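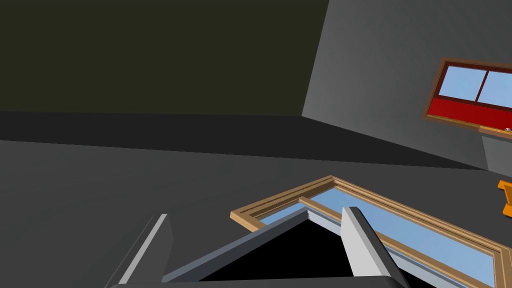 Company › About us › Who we are

Skadero repairs and reglazes timber windows in buildings put up before double glazing became standard. We work on box sashes, side-hung casements and fixed lights, from single dwellings to schools and small public buildings. The workshop is in Wondimbridge. A second, smaller unit at Lindach handles stripping and priming only.

Print this page | E-mail this page

What we do

Most of our work falls under three headings: joint repair, glazing and draught-proofing. A typical order covers all three, but each is priced separately and can be ordered separately.

Joint repair means cutting out decayed timber and letting in new pieces of the same species where we can get it. Bottom rails and the lower ends of stiles go first, and they account for the larger part of our bench time. We use epoxy resin for small losses only. Where decay runs past a third of the section, the member is replaced.

Glazing is done with linseed oil putty on single panes and with a compatible sealant on slim double units. Old glass is kept if it comes out whole. Sashes are reweighed after any change of glass and the lead or steel weights adjusted to suit — a sash with heavier glass and its old weights will drop.

Draught-proofing uses brush pile carried in a routed groove. We don't fit surface-mounted strips to sliding sashes.

How a job runs

A survey comes first. The surveyor gives each opening a number, takes moisture readings at 12 points on a standard box sash and records the condition of the sill, the pulley stiles and the cords. The schedule goes to the client with a price against each opening. Sashes are then taken out in batches and the openings closed with temporary boards. Box frames are repaired in place unless the sill has failed.

Sashes come back to the building primed and undercoated. The finishing coat is applied on site after hanging, and we ask that windows are not shut tight overnight until it has hardened. Linseed paint takes longer than alkyd, and the schedule allows for this.
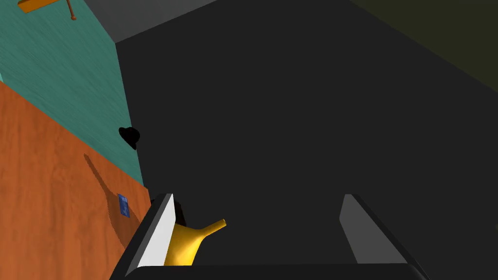 Simulated view: a glossy golden-yellow object over a dark grey surface.

People

Hertta Turunen founded the firm and still signs off every survey. Nkrumah Addo runs the Wondimbridge workshop. Nadiia Pasichnyk is responsible for glazing and holds the stock of reclaimed cylinder glass. Arvo Hakala manages Lindach. Maarja Grigaitė prepares schedules and deals with consent drawings for listed buildings.

We take on one trainee each October. Training lasts two years and covers machine work, hand joinery, glazing and site practice. Applications should go to the workshop with a covering letter; samples of work are welcome but not required.

Figures

We have 38 staff across both sites and return 2,000 sashes to service in a normal year. The largest single contract so far was the Medina terrace, where 100 openings were completed in one season with the building occupied throughout.

Visits

The workshop counter is open to callers on Friday mornings from 8.30. Single sashes can be brought in for an estimate. Please remove loose glass before travelling, and bring the cords and weights if you have them. Surveys are by appointment — please give the building's age and the number of floors when you write.

Shared 12 times | 0 comments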